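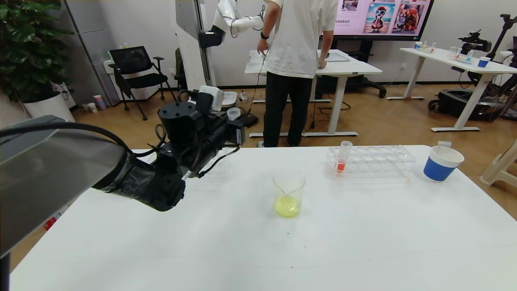
Ruben Verbeke는 복제 판화를 두꺼운 종이에만 찍으면 우편 요금이 올라 소량 주문에서는 남는 것이 없다고 하였음. 얇은 용지도 함께 팔자는 의견이며, 이 건은 아래 2호 안건에서 다루기로 함.

Bestis 판화·포스터 판매부 정례회의록
일시: 2022년 7월 15일
참석: Ineke Cuypers(주재), Ruben Verbeke, Henk Maes, Pylyp Ivanyshyn(기록)
불참: Vratislav Hrnčiar(서면 의견 제출)

1호 안건. 전회 회의록 승인
수정 사항 없이 승인함. 1월 회의에서 넘어온 액자 반품 건은 종결 처리함.

2호 안건. 용지 및 인쇄
현재 항구 풍경 연작은 Vondton 용지 한 종류로만 인쇄하고 있음. Henk Maes가 얇은 용지 견본을 돌려 보게 함. 하늘 부분의 가는 선은 두 용지 모두 잘 나왔으나 얇은 쪽은 말아서 보낼 때 모서리가 꺾이기 쉽다는 지적이 있었음. Ineke Cuypers는 지관 지름을 키우면 해결될 것으로 보았음. 얇은 용지는 소형 판에 한해 시험 판매하기로 함. 초판은 500장으로 하고, 대형 판은 현행 용지를 유지함.

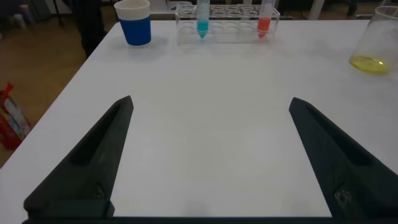

- 2쪽 -

3호 안건. 상품 설명문
Vratislav Hrnčiar의 서면 의견을 낭독함. 판각사와 원화가의 이름이 상품마다 다른 순서로 적혀 있어 검색이 어렵다는 내용임. 앞으로는 제목, 원화가, 판각사, 원판 출처 순으로 적기로 함. 제목이 두 번 반복되는 설명문은 Pylyp Ivanyshyn이 찾아서 고침. 대상은 거의 2,000건이며 잘 팔리는 품목부터 처리함. '복제품' 표기는 첫 줄에 넣음.

4호 안건. Núñez 식물도판 사용 계약
계약서 초안에 엽서 제작이 빠져 있음. Henk Maes가 상대방에 문의하고, 회신 전까지 엽서 주문은 받지 않음. 포스터 70종은 초안대로 진행함.

5호 안건. 창고
Anness 창고의 선반 임차를 연장함. 습도계 교체 비용은 판매부 예산에서 지출함. 지관과 평판 상자의 보관 위치를 바꾸자는 제안은 Ruben Verbeke가 도면을 그려 온 뒤 다시 논의함.

기타
주문 확인 메일에 옛 전화번호가 남아 있음. Ineke Cuypers가 수정을 요청함.
배송 지연 문의에 대한 답변 문안은 기존 것을 그대로 씀.

차기 회의 일정은 추후 메일로 알림.
기록: Pylyp Ivanyshyn
확인: Ineke Cuypers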